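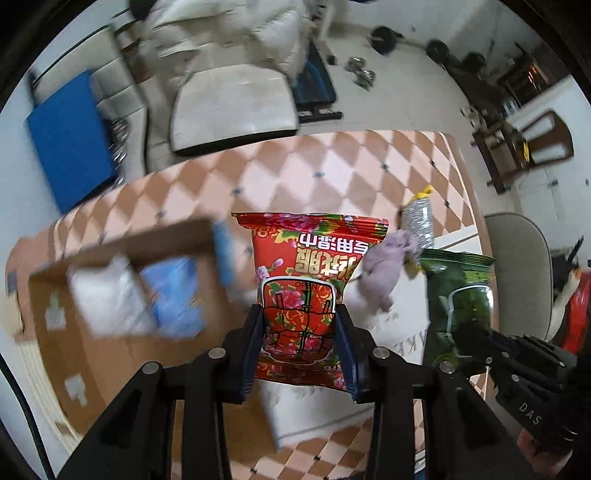

Packing run with the Bolora hand-held gripper: red packet of household wet wipes between the fingers, open box to the left.

Bolora gripper: setup and care notes

Kept by Shahnaz Begum for the Kodikara packing set. The set holds 724 recordings so far, 664 of them fully checked, and I'm really pleased with how well the fingers have held up!

Before a run
Check the screws on top of the body, then open and close the fingers 5 times by hand. They should meet evenly along the pads. If one side lags, look for grit in the linkage first (it's nearly always grit) and brush it out dry.

Pads
Wipe with a damp cloth, leave to dry, and never use oil. Change both pads together. The current pair went on in October after some 3,003 grips, and the difference on soft, slippery packets is lovely.

Lens
Clean it last, with a fresh cloth. Smears show up worst near the rim.

Known faults
Fast turns blur whatever is close by, boxes especially. Those recordings stay in, tagged "blur".

Still to do
Write up the Prulov spare arms, which fit but need a thinner washer.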